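Print this post | E-mail this to a friend

The long table and what ends up on it

Posted October 15, 2018

I have been meaning to write about the table for a while. We got it secondhand from an office clearance on the Furik side of town, and it has been in the front room at Cemildale ever since. It is a conference table, long, wood, with a shiny finish the color of weak tea with honey in it. It took four of us to carry it in, and we had to take the door off.

I wanted it because I was tired of working on two folding tables pushed together. There was a gap down the middle and everything small went into it. Pencils, beads, game pieces. I once found a puzzle peg in there that we had been missing for most of a summer. One long surface fixed that. It did bring a different problem, which is that a long surface fills up.

I have a rule that the table gets cleared at the end of the week. I keep the rule most of the time.

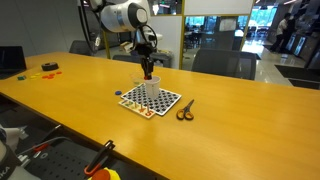

The long table, cups and number puzzle in the middle.

The tape should live in the drawer. It is always at the far end of the table, and I have stopped fighting it. Same with the chips. They belong to a counting set, and the green, yellow and red-orange ones had been put out in a row and then left. They are handy little things and I use them for all sorts of jobs, holding a place in a list, marking which box I have already checked. But they are flat and they slide on that finish, so if you bump the table they travel.

The chairs came with the table, more or less. They are black office chairs, and the one with the big mesh back is the one everybody goes for. I would not buy this kind again for a room with a tile floor. The casters roll whether you want them to or not. I put a rug down for one winter and it bunched up under the wheels, so the rug went to the back bedroom.

Now the puzzle. It is a plain wooden number puzzle, the sort with a peg on each number so small hands can lift it out. I paid $7 for it at Gavalas, the thrift shop on Drorno Street, and it is one of the better things I have bought there. The numbers were all present, which you can't count on with a thrift shop puzzle. I checked at the register. The person behind me in line was patient about it.

I have a few opinions on these puzzles by now:

- Pegs matter more than paint. A chipped number still works. A number with no peg has to be pried out with a fingernail.
- Thin wood warps if you wipe it with a soaking cloth. Wring the cloth out well and dry the board standing on its edge.
- If a peg comes loose, use wood glue and leave it overnight. I tried school glue first and did that repair twice.
- Do not stack the puzzles with the numbers still in. Put the numbers in a bag and clip the bag to the board.

That last one I learned late. We have 26 puzzles and games on the shelf at the moment, and until last fall every one of them was stacked full. You would pull one from the middle of the pile and get a shower of pieces.
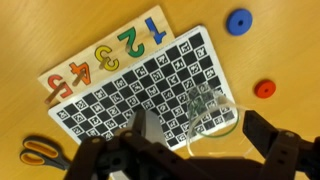
One through five, each with its wooden peg.

The foam rings, the blue one and the red one, are a leftover from a stacking toy as far as I am concerned. I no longer have a post to put them on. I keep them because they are soft and quiet and they don't scratch the finish, and that last part counts for a lot with this table. The first month we had it I dragged a metal tin across one end and left a line I still look at. I tried the walnut trick, rubbing a nut along the scratch, and it darkened it a little. A furniture marker did more. If you sit in the right place with the light behind you, it still shows.

The scissors are the orange-handled pair. I used to have several pairs going at once and could never find any of them. Now there is one pair for the table and one for the kitchen, and the table pair is not allowed to cut food packaging. It has been better since then. They do get left out flat among everything else, and I would like them to go back in the cup with the pencils, point down. I say this often.

Cups are the other thing. Paper and clear plastic both, and they get used for sorting, not only for drinking. I don't mind sorting cups. I do mind a drink next to a wooden puzzle, so drinks are supposed to go on the sideboard. The sideboard is close enough to the chairs that there is no real hardship in it.

The clearing takes me 20 minutes if I don't stop to look at anything. I start at one end and work down - chips into their tin, tape into the drawer, puzzle numbers bagged, flat boards on the bottom shelf where they can't bend. Then a damp cloth with a drop of dish soap, then a dry one. I don't use spray polish on it anymore. It left a film, and paper stuck to it in warm weather.

I thought about getting a cover for it. The shop that does them quoted me $717 for a cut-to-size pad with a felt back, and I decided I could live with one scratch, or even a few more. A plain cotton cloth does for messy days. I fold it over double at the end where the glue gets used.

The next job is the shelf, which needs another board put in so the boxes aren't piled so high. I have the board already. It is leaning in the hall, where it has been since the start of October, and I walk around it every morning.

Print this post | E-mail this to a friend

This site uses cookies. By continuing to read, you agree to their use.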